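Nestton Technical Institute
Robot Systems Laboratory, Handout 10
Failures and Near Failures: The Glove Sorting Job
Revised 4 November 2024

Read before the lab session. Bring a pen, and bring the fault sheet from last time if you still have it.

1. Background

The Mernach cell was meant to be the easy one. A single arm picks garments and small soft goods off a table and puts each in its bin. The parts are light and nothing is sharp. The risk assessment ran to one page, and most of that page was the letterhead.

The control policy was trained on demonstrations made by people using hand-held grippers with the same jaws as the arm. The training set for the glove task held 392 demonstrations. On the acceptance run the arm did well enough that everyone signed and went to lunch.

2. What went wrong

In December the arm picked up a glove, carried it over the bin, opened its jaws, and carried the glove away again. A finger of the glove had wedged behind the jaw pad. The controller logged a successful place. The arm then went back for the next item with the first still hanging from it, pinched the two together, and logged a second success. It kept this up for 21 cycles.

By then the cloth had worked its way into the jaw linkage. The motor current rose. The overcurrent trip should have stopped the motor, but the limit had been raised during commissioning to get rid of "nuisance stops," and the old value was written on a sticky note. The technician on shift saw the bundle, reached in to pull it free, and the jaws closed on the next scheduled command. The result was a bruised thumb and a very long form.

3. The chain of faults

Work through these in order. Most groups want to start with the thumb. Start with the log.

(a) "Placed" meant "jaws opened over the bin." The controller never checked whether anything had left the jaws. It was reporting its own intentions.
(b) The jaw pad had a gap at its back edge, wide enough for cloth. The pad had been chosen for rigid parts on an earlier job and came along with the gripper.
(c) The current limit had been changed with no record apart from the sticky note, which had fallen behind the cabinet.
(d) The gate switch was in good order. The gate was propped open with a chair, for airflow.
(e) The pause button on the screen paused the queue. It did not pause the command already sent. The word "PAUSE" was quite large.

Item (e) deserves your attention. A pause is a request to software. An emergency stop is a safety function, and it has its own circuit. If your hand is going anywhere near the jaws, the drive must be isolated and locked out, and you must hold the key. The technician had pressed pause twice, which did no more than pressing it once.

4. What the data did not contain

The Rarard gripper used on the cell reports jaw width and very little else. When the demonstrations were reviewed, 59 of them turned out to include a snag of some kind. In every one the person gave the gripper a small shake, and the cloth came off. The editing script then trimmed the shake out as wasted motion. So the arm had been taught by people who knew how to get rid of a stuck glove, and it had been carefully spared the lesson.

The repeat demonstrations keep the untidy parts. They also use a mix of soft items, laid down any old way.
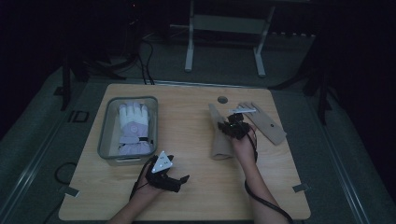 Figure 1. Glove task, two hand-held grippers. Glove in the clear bin, beige fabric pieces still on the table.

5. Changes made

The Ibrahim review, named for the meeting room, asked for the following. A place now counts only when the bin scale sees the added weight. The pads were replaced with ones that close flush at the back. The current limit is back at its original value and needs a password. The chair has been removed. A second chair appeared within the week and has also been removed.

6. For the lab

Draw the fault tree with the hand injury at the top. Mark which branches would have been broken by a working gate alone. Then write one paragraph on why the log looked healthy throughout, and suggest one signal, other than weight, that would have shown the glove was still attached.

"Operator error" is accepted as a branch. It will not be accepted as the whole tree.

Hand in on paper, stapled.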